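Local News | Waste & Recycling

Hard plastic toys will be accepted at the Zatstead transfer station beginning in September, under a revised materials list issued by the county waste office. The items were previously classed as residual waste and sent to the landfill at Usden. 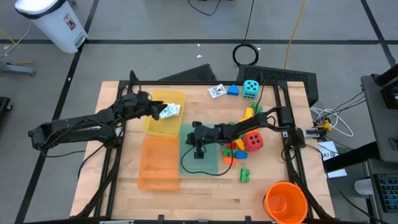
Toy building blocks, printed cards and translucent plastic bins.

The revised list covers blocks, play figures without electronics, and storage tubs up to 21 inches on the longest side. Toys containing batteries, foam or fabric remain excluded. Cards and printed game pieces go in the mixed paper container. Metal axles and screws must be removed before drop-off.

The change follows a 3-month trial in Zisville, where 400 pounds of rigid toy plastic was collected at a single site. Contamination in the trial loads was measured at 29 percent by weight. Most of it was soft vinyl, which melts at a lower temperature and cannot be processed on the same line.
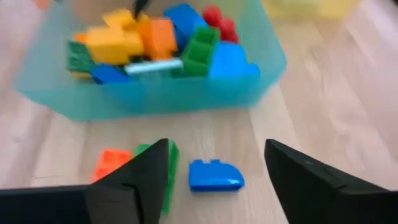 By Lapiņa, Zisville bureau
September

Large blocks may be dropped off whole. Smaller pieces should be placed in a clear bag and tied, as loose parts fall through the sorting screens. Tubs must be emptied and stacked separately from their lids.

There is no charge for household quantities. Schools and day care centers are asked to call ahead and will be billed at the commercial rate. Collected material will be baled at Zatstead and shipped when a full load is available.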